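Simulation and Manipulation board > Methods and results
Thread: wrist view only vs wrist + two side views, kitchen pick and place in sim

gantry_moth
Posted March 12, 2018

Right, quick one before I lose the machine for the night. We've been running the Dellham kitchen set, pick up a thing, put it somewhere else, and comparing a policy that only gets the wrist view against one that gets wrist plus the side views. 162 trials each arm of the comparison. Same object list, same start poses, same seeds.
Stills below, all from the Dellham kitchen, all rendered.

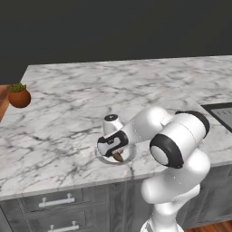
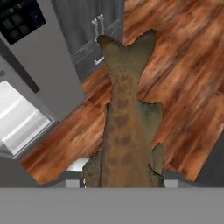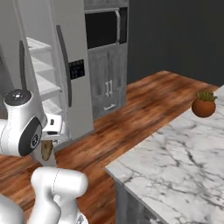
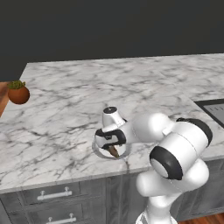 Headline number first. Wrist only came out 20 points behind on placing, but only 2 behind on grasping. Didn't expect the gap to be that lopsided. My guess is the held object fills so much of the wrist view that the policy loses the target on the way down. Big objects much worse than small ones, which fits.

Controller is the stock Lopes one, nothing clever. Training is plain imitation from scripted demos. No tuning between the two apart from the input layer.

Anyone seen the same split? Or got a reason it's rubbish?

pell_mell
Reply

Seen something like it with Zellura's tabletop set but much smaller gap. How many demos per task? If it's low then the wrist policy is just memorising the approach and you'd get this anyway.

gantry_moth
Reply

30 per task. Yes it's low. Both get the same 30 though

pell_mell
Reply

Same number isn't the same thing. Side views hand you the target position more or less free, the wrist one has to learn it from a moving camera. So you've measured how hungry each one is for data. Different claim. Run it again with loads more and see if the gap closes.

oddsocket
Reply

Disagree with pell_mell a bit. If the object is blocking the target, more demos won't bring the pixels back. No memory in the policy? Then at the moment of release it has nothing to go on. Data hunger would show up in the grasping as well and it doesn't.

pell_mell
Reply

It might not show up in grasping becuase grasping is easy there. Scripted start poses, clear view on the way in. Of course it's only 2.

gantry_moth
Reply

No memory, single step. Should have said. Start poses are jittered but not by much, fair point

tinplate
Reply

What counts as a placement? When we tried the Dellham tasks the success check was very forgiving for the bowl and really fussy for the plate. Bowl passes if the thing ends up anywhere inside the rim volume. Plate wants it near the middle AND the gripper clear. If your misses are all plate then some of the 20 is the checker.

gantry_moth
Reply

Oh. Default checker, didn't touch it. Looking at the log now. Plate is worse for both but the gap's there on bowl too, smaller. Will split it out properly and post the table instead of one number.

oddsocket
Reply

Split by object size as well while you're in there. That's the real test of the blocking idea. If the gap on small stuff is nearly gone I'm right, if it's flat across sizes pell_mell is.

pell_mell
Reply

Nope, size is tangled up with grasp difficulty and with weight, big things swing more in that physics. Want it clean? Hide the held object in the wrist render and leave it in the physics. You can do that in sim, might as well use it.

oddsocket
Reply

ok that's better than mine. Do that one

gantry_moth
Reply

Can do. Esmont's renderer has a per-camera visibility flag so it's a one line change in the scene file, then retrain. Then I'll do the two-step memory version after, can't run both this week.

Not convinced on the data thing yet but will generate a bigger demo set too, it's only scripts. That'll be May realistically, queue is awful.

tinplate
Reply

Worth checking the side view policy with one of them dropped at test time too. Ours leaned nearly all its weight on a single side camera and fell over when we moved it a hand's width. Being good on placing might just mean it's learnt one fixed viewpoint.

gantry_moth
Reply

Ugh, yes. Adding to the list. Will put the bowl / plate split up first as that's just counting, seperate post so it doesn't get burried in here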